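Part-Time Organic Chemistry Explainer (Remote, Spring Term)

Putdale Tutorials is looking for someone who can explain a reaction mechanism to a tired sophomore at eleven at night without either of them crying. 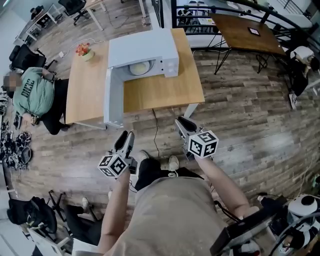

We make short videos and live problem sessions for college students taking their first and second semesters of organic chemistry. Our library has 148 videos so far. Most of them are good. A few were recorded before we owned a decent microphone, and in those the carbonyl group sounds as if it lives at the bottom of a well. Part of your job will be replacing them.

The person who used to cover stereochemistry and substitution has gone off to graduate school, where we assume she is very happy and sleeping four hours a night. Her students keep asking when she's coming back. We would like to have an answer for them that includes your name.

What you'd be doing

Writing and recording 2 videos a week, each between eight and fifteen minutes long. If you need longer than fifteen minutes to explain an E2 elimination, you are explaining two things, and we'd rather have them apart.

Running one live evening session a week for up to 27 students. Attendance climbs sharply before exams and then drops to the same four people, who are wonderful and will ask you about things that aren't on the syllabus.

Writing practice problems with full worked solutions. Full means full. "The rest follows easily" has never once been true for the person reading it.

Answering questions on our message board, which runs on a piece of software called Nukier. Nukier does not handle subscripts. We have complained. You'll get used to reading H2SO4 all on one line, and then one day you'll notice you write it that way on grocery lists.

Fixing mistakes in old material when students find them, and they do find them. There is a chair structure in the cyclohexane unit that had two axial groups pointing the same way on neighboring carbons for most of a year. The student who caught it got a free month and was insufferable for the rest of the term.

What we need from you

A bachelor's degree in chemistry, biochemistry or something close, finished or nearly finished. We don't mind which school. We do mind whether you can draw curved arrows that start at electrons and end somewhere sensible.

Some experience teaching, tutoring or grading. Being the person in your dorm that everybody came to the night before the final counts, if one of those people will vouch for you in writing.

A quiet place to record and an internet connection that holds up for an hour. We'll send you a drawing tablet and a microphone. The tablet is a Thaler, the pen squeaks a little, and we'd like it back at the end.

Patience with the same question asked nine ways. Why does the nucleophile attack from the back? Why does it matter what the solvent is? Why is this on the exam if the professor never said it? You can answer the first two. The third is more of a listening exercise.

You don't need any video editing skills. Elsie Halliday does the editing, and she prefers that you leave it alone. If you flub a sentence, stop, breathe, and say it again from the start. Please don't clap to mark the spot - she wears headphones.

Pay and hours

The job pays $899 a month for the length of the term, with the first payment at the end of March. Plan on eight or nine hours a week, more in the week before midterms and less in the week after, when students would like to forget that carbon exists. It's a contract position with no benefits, unless you count access to the Vollirix structure-drawing program, which we pay for and which is pretty nice when it isn't updating itself.

Apart from the live session, you can work whenever you like. We have one explainer who records before dawn, and you can hear birds in her unit on aromaticity. Students have written in to say they find it calming. We left the birds in.

How to apply

Send us three things by 2024-02-01:

1. A resume, one page. If it runs to two, we'll read the first.

2. A sample video, five minutes or less, on one of these: why tertiary carbocations are more stable than primary ones, how to assign R and S, or what a leaving group is and why some are better at it. A phone pointed at a sheet of paper is fine. We're listening for the explanation and looking at the arrows.

3. A paragraph about something in organic chemistry that you got wrong for a long time, and what finally straightened you out. This is the part we read first. Applicants who have never been confused by anything tend not to work out here.

Please don't send a cover letter telling us you're passionate about molecules. We'll take your word for it.

Elsie reads every application and writes back to all of them, though not always quickly. If your sample makes the short list, we'll set up a video call with her and one of our current students, who will pretend not to understand resonance. Some of them are very convincing. A couple may not be pretending. The call takes half an hour, and you're welcome to bring notes.

Questions about the job can go to Elsie through the contact form. Questions about your own organic chemistry homework go to the message board, like everyone else's.

Contact | Copyright Putdale Tutorials | Back to top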